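3.2 Produce handling at the display shelf

The second group of tasks covers shop-floor work: taking fruit and vegetables from a slatted wooden display and placing them in a customer's basket. Ward Kuipers and the Grustolik group treated this as one chore. We divide it into reach, grasp, carry and release, and score each part separately, as a robot that reaches well and drops the item has still failed the customer.

Grapes were the hardest item in the Grudach trials and are the main subject of this section. A bunch has no fixed outline, and the hand must settle on a grip while its own fingers block part of the view. The wrist view gives the position of the fingertips over the fruit (Figure 3, first panel). The head view gives the shelf, both arms and the basket together, at the cost of detail near the hand (second panel).

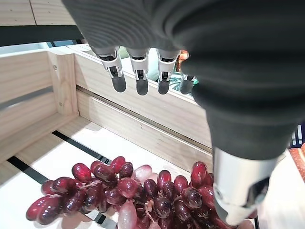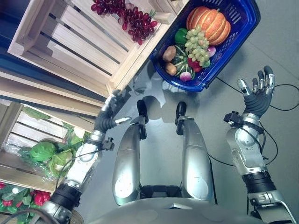 Figure 3. Humanoid robot at the produce display. First panel: wrist view, open fingers above a crate holding red grapes. Second panel: head view, left hand at the shelf, blue basket on the floor.

3.3 Results and failure types

Each operator ran 30 trials per item. For the grapes, 33 per cent of the trials ended with the whole bunch released inside the basket. Most failures came at the grasp, where the fingers closed on the outer fruit and the bunch rolled out of the hand. Release failures were less common and mainly involved a finger catching on the rim of the basket.

Rigid items gave fewer problems. The Nornemer controller, tuned in March on single round objects, needed no change for them. We did not test bruising, and the scores should not be read as a measure of whether fruit handled this way could be sold.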